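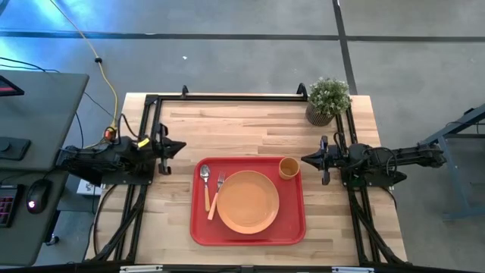
Plate and cup on a tray

Print this ticket | E-mail this ticket

Support > Vehicle Service > Cooling and Engine > Closed Tickets

Ticket 2336
Shop: Drusport Auto Service, Plurnlow branch
Opened: Friday, May 15, 2026
Status: Closed
Subject: Temperature gauge climbs at idle, normal on the highway

Customer complaint
Gauge sits just under the middle at highway speed. In traffic or at a drive-through it climbs to three quarters within a few minutes. Heater works. No warning light yet. Customer has added coolant twice since December and says the car has never boiled over.

Previous work
Ticket 1921, same vehicle. Thermostat and upper radiator hose replaced, Davik parts. No notes on that ticket about the fan or the radiator cap.

Step 1 - Coolant level and leaks
Engine cold. Overflow bottle below the low mark, radiator down a little. Pressure tested the system and held it for 20 minutes. Slow drop. Found a damp spot at the lower hose clamp on the radiator side. Clamp was the spring type and had lost tension. Replaced with a new one, tested again, pressure held.

Step 2 - Radiator cap
Cap would not hold its rated pressure on the tester. Seal was hard and cracked on one side. Replaced.

Step 3 - Bleed and road test
Filled and bled the system with the heater on full. Drove it on the highway, gauge normal. Parked and let it idle. Gauge started climbing again. Fan did not come on.

Step 4 - Fan circuit
Fuse good. Turned the A/C on and the fan still did not run. Swapped the fan relay with the horn relay (same part number), no change. Horn worked with the fan relay in it, so the relay is fine. Unplugged the fan and ran jumper wires from the battery. Fan spun at full speed, no noise. Motor is good.

Step 5 - Wiring
Had power at the relay socket but none at the fan plug with the relay closed. Followed the harness along the radiator support. Wire was green and nearly broken through where it rubs on the bracket below the battery tray. Cut back to clean copper, spliced in a new section, sealed it and moved the harness away from the bracket.

Step 6 - Final check
Idled for 48 minutes with the hood down, A/C off and then on. Fan cycled normally. Gauge stayed just under the middle. No leaks at the lower hose.

Parts used
Radiator cap, Insaurralde
Hose clamp, one
Wire, splice connectors and heat shrink from shop stock
Coolant, one jug

Note for the front desk
Customer should check the overflow bottle with the engine cold after a week of normal driving. If it has dropped, reopen this ticket - do not start a new one. We would look at the water pump next.

Previous ticket | Next ticket | All tickets | Contact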